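Buying Your First Household Robot: Frequently Asked Questions
Stokwood Shared Equipment Program – for departments, workshops and anyone else with a signature line

We get the same questions every budget season, usually in August and usually at 4:45 p.m. The answers below were put together by Tirta Rahman and Eimear Kinsella, who have each bought a robot and would like you to learn from it.

What should I budget for, besides the robot?

Shipping, a lifting frame, spare batteries, spare hands, floor space, and a person. The quote from the vendor covers the robot. It may also cover a carrying case, which you will use once and then store forever.

A fair starting point is to take the price of the robot and set aside a third of it for the first year of everything else. If your finance office asks what "everything else" means, forward them this page.

Do I really need two arms?

Depends on the work. For picking things off a shelf and putting them in a bin, one arm on a post will do fine and costs far less. For household work you will want two sooner than you think. Try dusting a lamp one-handed without chasing it across the table.

Are hands with fingers worth the money over a plain gripper?

Sometimes. A two-finger gripper is cheap, tough and boring, and boring is a wonderful quality in something you have to maintain. Fingered hands can use tools made for people, so you aren't paying a machinist to put a special handle on every brush. They also have more small parts, and small parts have opinions.

If you go with fingers, order a spare hand with the robot. Our first one had a lead time of 29 working days, and we spent them looking at a robot that could wave with one side.

How much should I set aside for the practice room?

Less than the architects say. You need furniture at normal heights, a floor you can clean, and enough clutter to keep everyone humble. An armchair, a cabinet and a plant will give a robot plenty to think about. Buy used where you can. Marwa Mahrous furnished our second room almost entirely from the surplus list and the only thing she paid full price for was the rug, which was later removed for crimes against wheels.

Do budget for cable covers. Write it down now, you'll forget.

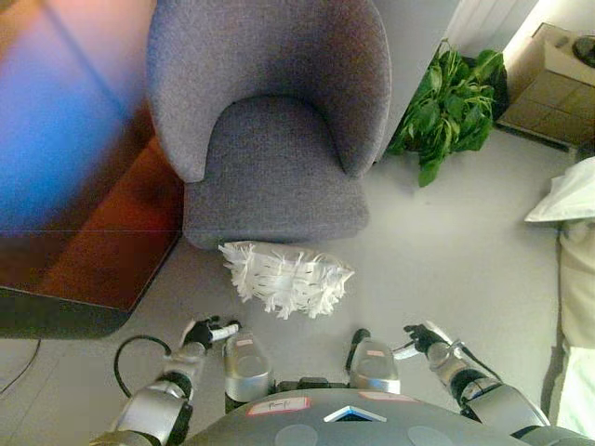 Liam Tierney wrote in to say that the furniture was never his problem, it was the consumables, and could we please tell people to give dusters and cloths their own budget line before somebody puts them on a personal card again. Fine. Give dusters and cloths their own budget line.

What do consumables come to in a year?

We plan on $2,000 per robot, covering cleaning heads, cloths, finger pads, tape, labels and the things that get stepped on. Your number will be different. If it comes out lower, check whether people have quietly stopped reporting what they break.

Which vendor should I go with?

We don't endorse vendors. We can tell you what we have on the books. The Staverix service plan is expensive and they answer the phone. The Clernex plan is cheaper and has a web form. Doherty will lease, which helps if your money has to be spent by the end of the year and your plans don't exist yet.

Ask all of them the same thing: who comes out when it breaks, from what city, and who pays for the hotel?

Lease or buy?

Lease if the project is shorter than 3 years or if you're not sure what the robot is for. (It's all right not to be sure. Just don't put it in the proposal that way.) Buy if you plan to open it up, change parts or stick things to it. Leasing companies have strong feelings about stickers.

Can we share one robot between two groups?

Yes, and on paper it saves half the money. In practice, you need a booking calendar, a rule about who recharges it, and a written record of how each group left it. Oisín Daly keeps the template for the sharing agreement. It is 2 pages long and most of it is about batteries.

How many people does it take to run one?

Plan on two for the first few months – one at the controls and one near the stop button. Later you can argue about whether you still need both. Budget for training time too. It's real time, even if no invoice comes with it.

What about insurance?

Talk to your risk office before the robot arrives. They'll want the weight, the reach and a description of the work. "Light housekeeping" went through faster for us than "autonomous manipulation," for the same robot.

When should the order go in?

Earlier than that. Get quotes in hand before the budget form opens, and check the expiration date on them, as many are only good for a month. Completed request forms go to Eimear Kinsella. Requests marked "urgent" are handled in the order received.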